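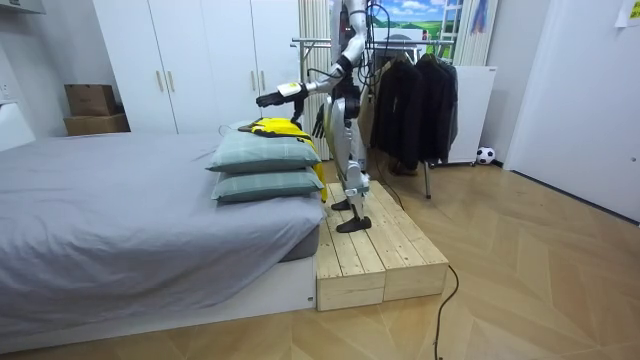

Soledad Garrido asked whether we are still teaching the garment pickup by teleoperation only, or whether moving the arm by hand would be faster for the approach. Short answer: teleop only for now. Hand guiding puts a person next to the bed, and the fingers can't be closed that way on this hand.

2022-11-18, bedroom setup, Tunthorpe

Task: reach from the platform to the pillows, close on the yellow garment, lift clear. Operator: Touran. Log: me (D. Hayes).

Planned 20 demonstrations, kept 17. Two dropped for late finger closure, one for a pause in the command stream long enough that the arm stopped mid-reach. Recording at 60 Hz, joint positions and hand commands on the same clock. Kept set is 1693 seconds in total. Long, mostly slow approaches.

Notes on the teaching:
- Coming down from above works better than coming in from the foot of the bed. From the side the fingertips push the top pillow back before they get hold of any cloth.
- Touran overshoots on the way down and corrects. Leave the corrections in. In the May set we trimmed them and the replay had no idea what to do when it was a little low.
- Thumb command lags the others slightly. Same as in Nomeo's logs. Not fixed.
- Keep the tether on the floor side of the platform. Check before every start, both feet too.

Each run has to start and end with the arms down. Anneliese wants this pose identical to within a couple of degrees at the shoulder, we are not there yet on the elbow.

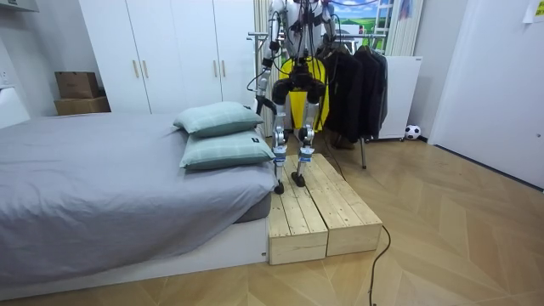 Arms down on the platform, pillows stacked at the end of the bed.

To do: redo the three dropped runs. Ask Kalkidan for the new retargeting table. Vary the fold of the garment between runs, it was too similar in the first half.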